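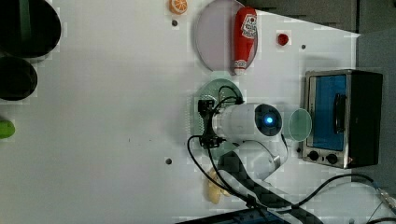 Estela Lagos 说，过家家用的餐具最好别按套买，孩子玩不了几天就会混在一起，最后还是按“盘子归盘子、水果归水果”来收。她自己的孩子用到后来，最常拿的是盘子和杯子，炉灶倒是经常空着。

首页　图集　玩具角　厨房与餐桌　收纳　往期　关于我们

厨房角图集：白桌子上的餐具和水果

2022年3月19日　分类：玩具角

Juverside 的厨房角在活动室靠里的一侧，一张白色桌子，几只箱子，一排矮架。本页放的是桌面上的东西，配上简短的说明，给准备在家里或者班里布置同类角落的人参考。

厨房角是去年10月开始整理的。原来的东西更多，有收银台、购物车、一大筐塑料食物，孩子们进来以后多半是把筐倒空，然后去玩别的。整理的时候先把重复的和坏掉的拿走，剩下的分成能盛东西的、能吃的、能加热的和调味的。分完以后，桌面上每次只摆一部分，其余留在箱子里，隔一段时间换一次。

文中提到的收纳箱是 Bangera 的，带盖，可以叠放。架子是从 Clarkstead 的旧教室搬来的，重新刷过漆。

桌面

白色桌面的好处是颜色看得清。红色的番茄酱瓶、浅粉色的圆盘、浅绿色的透明盘子，放上去都很显眼，收的时候不容易漏掉。缺点也有，彩笔印子要当天擦，隔夜就难擦了。

小烤箱放在桌子一边，黑色配不锈钢色，门上有玻璃窗和一根竖着的黑色把手，下沿有黑色旋钮。孩子喜欢反复拧旋钮，所以烤箱前面尽量留出地方，让他们站得开。透明的绿杯子常常被顺手放在烤箱跟前，一开门就会碰到。我们后来跟孩子约定，要烤东西的人先把杯子挪走。

厨房角的烤箱一律不接电源。电线用扎带收好，放在桌子背后。如果家里用的是真的旧烤箱，建议把玻璃门也检查一遍，边角有缺口的就不要给孩子用。

盘子

圆盘有浅粉色的，也有浅绿色透明的，后者边上带纹理，手上有水的时候也比较好拿。盘子在游戏里用处最多，可以当餐盘，也可以当锅盖、方向盘、月亮，还可以扣在桌上把水果藏起来让别人猜。

布置的时候，盘子不用摆成餐厅的样子。我们试过每个座位前放好盘子和杯子，结果孩子坐下来就等着上菜，没有人愿意去做菜。后来把盘子叠在桌角，谁需要谁来拿，做菜的和吃饭的就自己分开了。

选盘子时看两点：边缘光滑，大小和孩子的两只手合起来差不多。太大的盘子装满以后端不稳，走到半路就会翻。

水果

香蕉是浅黄色的一把，连在一起。橙子是切开的一片，看得见果瓣和浅色的皮。两样东西的玩法不太一样，整把的香蕉多半用来“买”和“卖”，切片的橙子多半直接进盘子。年纪小一点的孩子会把橙子片往嘴边送，旁边要有大人看着。

玩具水果里最容易丢的是小件。小件不要单独放在桌面上，最好配一个固定的碗。我们的做法是每次收拾时先找小件，再收大件，这样找不到的时候桌子下面还没有被别的东西挡住。

有些家长问要不要准备真的水果。偶尔可以，点心时间切一只真的橙子，再把玩具橙子片放在旁边，让孩子闻一闻，摸一摸，比较一下哪里像，哪里不像。真的和假的不要长时间混放，果汁粘在玩具上不好洗。

调味瓶

番茄酱瓶是红色的，瓶身上有白红两色的标签，盖子是白色的。瓶子类的东西很受欢迎，因为有一个明确的动作，倒过来，挤一下，嘴里再配个声音。一张桌子上放一只就够了，放两三只，所有的菜都会变成蘸酱。

如果拿用完的真瓶子来代替，先用热水和洗洁精洗干净，晾透，再把盖子粘牢。标签可以留着，认字早的孩子会去读。玻璃瓶不要用。

滤篮和杯子

浅绿色的大滤篮是塑料的，底面有一排排斜着走的细长滤孔，侧面伸出一块扁平的提手，颜色比篮身更浅、更透。同色系的还有一只带短柄的绿色容器，旁边是浅蓝色的圆口小件。滤篮个头大，孩子拿它洗“菜”，也拿它当帽子。
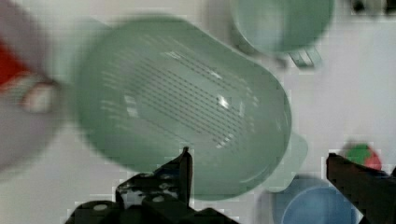

滤孔怎么洗

滤孔细长，橡皮泥和米粒容易卡在里面。先用温水泡十分钟，再用旧牙刷顺着孔的方向刷，横着刷会把泥推到旁边的孔里。刷完对着光看一遍，还有堵住的地方，用木牙签从背面推出来。不要用金属针，塑料会留下划痕，下次更容易卡东西。

洗好以后倒扣晾干，提手朝外，第二天再放回架子。叠放在别的盆下面容易闷出味道。夏天水洗的次数多一些，冬天用湿布擦就可以，玩过沙子和橡皮泥之后除外。

滤篮也可以配合水盆用。水不要放太多，没过手背就行，旁边铺一条旧毛巾。让孩子先把小件水果倒进滤篮，再提起来看水流下去，这个动作可以反复玩很久。玩水那天，纸做的菜单和价目牌先收起来。

收纳

每一类东西一只箱子，箱子外面贴照片，不写字也能看懂。盘子和杯子放底层，水果放中层，调味瓶和小件放上层。烤箱不进箱，盖一块布，留在原处。

收拾的时间最好固定。我们是在点心时间之前收，孩子知道收完就有吃的，动作会快一些。收的时候一人负责一类，拿错了就放到中间，让负责那一类的人来取。Přemysl Vlček 负责每周末把箱子打开检查一遍，有裂口的、毛边的挑出来，当场扔掉，不留着修。

桌布我们没有用。试过格子布，好看，但是孩子一拉，整桌东西都会跟着走。

借用和添置

本页的部分餐具来自 Anness 的零散库存，不成套，颜色也不保证每次都有。想要同样颜色的人可以先到店里看一看，浅绿和浅粉的比较常见。旧货摊上也能找到合适的盘子和滤篮，买回来先洗，再试着轻轻弯一下，发脆的就不要了。

Clarkstead 的班级可以整箱借，借期两周，归还时请对照箱外的照片。少了小件不用赔，写张纸条放在箱子里，我们看到就补上。箱子编号从801改成了从1010开始，旧编号的纸条仍然有效。

下一期图集放的是架子和箱子，尺寸会写在图下面。

浏览 3000　收藏 800　分享 1391

相关图集

用旧抽屉做一个灶台
雨天的桌面游戏：倒水和舀豆子
Bangera 收纳箱的三种叠法
玩具水果褪色以后怎么处理
Clarkstead 旧教室的矮架
给两岁孩子准备的第一套杯子

上一篇：木头积木的打磨和上油
下一篇：架子和箱子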